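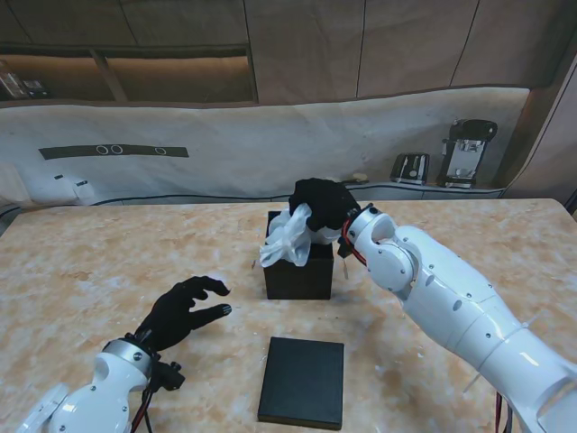

The two-armed robot at Lurncombe, right hand on the tissue box.

Olomen puts robot to work on the fiddly jobs

Housekeeping supplier Olomen has started using a two-armed robot at its Lurncombe site, where it handles bags, boxes and other things that refuse to keep their shape. The 27 staff keep their jobs, and their opinions.
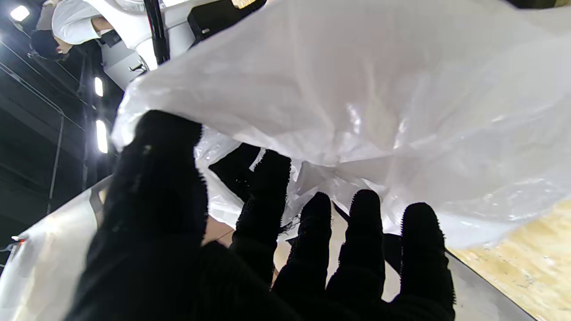

Thin plastic is the hard part, says operations manager Rocío Zamudio. "It took us 6 months to admit that."

Two packers, Faizal Sumampouw and Esperanza Ferreira, now split their shifts between the bench and supervising the robot - a promotion, with paperwork to match. The tea rota is unchanged.

Press contact: Tamara Enache, Olomen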